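**Rules for a robot that makes lunch**

Linnea Vik writes the handling rules for kitchen robots at Fjeld. Her first rule is short: "A finger that has touched food touches only food."

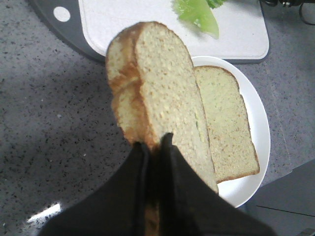 The rule sounds easy, she says, until the work starts. With two slices of bread between the black fingers, and a third on the plate, it is tempting to let the arm also move the board. "Then I must stop it – and wash."

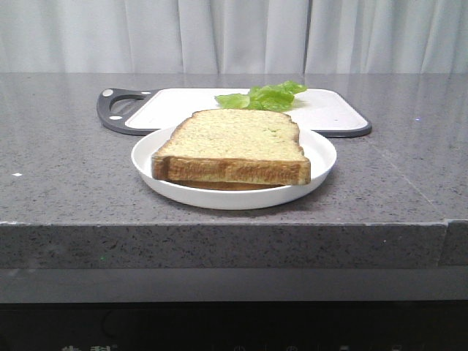

Her second rule concerns records. Every stop is written down, also the short ones. In March they had 2 without any note, and she still asks who was on duty.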